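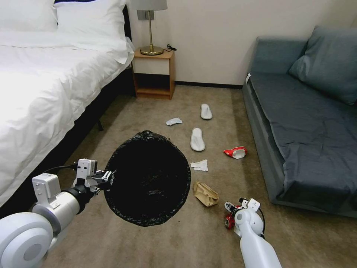 Chapter 10
Setting the Media Budget

Every campaign begins with a sum of money and an argument over how large it should be. This chapter deals with the methods companies use to settle that argument before any space or airtime is bought.

The oldest method is percentage of sales. Skirnora, a maker of bath towels, sets aside a fixed share of last year's revenue and gives it to its agency in November. The method is easy to explain to a finance department. Its weakness is that advertising is supposed to affect sales, and here sales decide the advertising. When revenue falls, the budget falls with it.

A second method is to match a competitor. Welon did this for several years, tracking what Stillitz spent on radio and spending the same. It had no way of knowing whether Stillitz was spending well.

The third method, objective and task, starts with a goal. Suppose a regional chain wants 3,000 new store card holders. The planner lists the work needed to reach them, puts a price on each item, and adds up the prices. Section 10.2 works through a full plan of this kind, with 108 radio spots over 21 days.

Key terms: share of voice, carryover, flighting, reach

Comments

mktg_resit 2019-02-25
Is the spreadsheet for 10.2 posted anywhere? The link in my copy is dead.

dpl
Same problem. I typed the table in by hand, it didn't take long.

Tessel44
We used the Van Leeuwen workbook alongside this and it puts carryover before flighting. Made more sense to me in that order.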